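Home | Workshop News | Projects | Tool Bookings | Back Issues
19/10/2026 - by the Wonix newsletter desk
Filed under: Builds in Progress, Robotics

The gripper for the Wonix shared arm is on its second version. The first one, finished in July, used the Akico servo from the parts shelf and closed too slowly to be useful. The new one runs on a Vivico unit and has 2 fingers with angled tips. Total spend so far is 118 dollars, most of it on the servo and a replacement cable.

Wiring took longer than planned. The wrist camera cable kept catching on the elbow joint, so it now runs down the outside of the arm with 18 clips - ugly, but easy to get at. 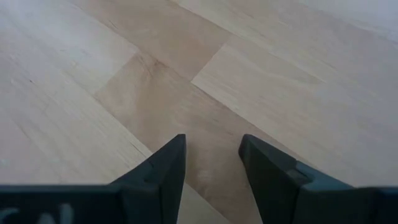
The next job is the closing force. It is set low in software for now, and the limit stays in until the bench tests are finished. The target is 2000 open and close cycles with no slipping at the horn screw. Anyone with a spare Alexiou bench supply is asked to leave it on the robotics shelf.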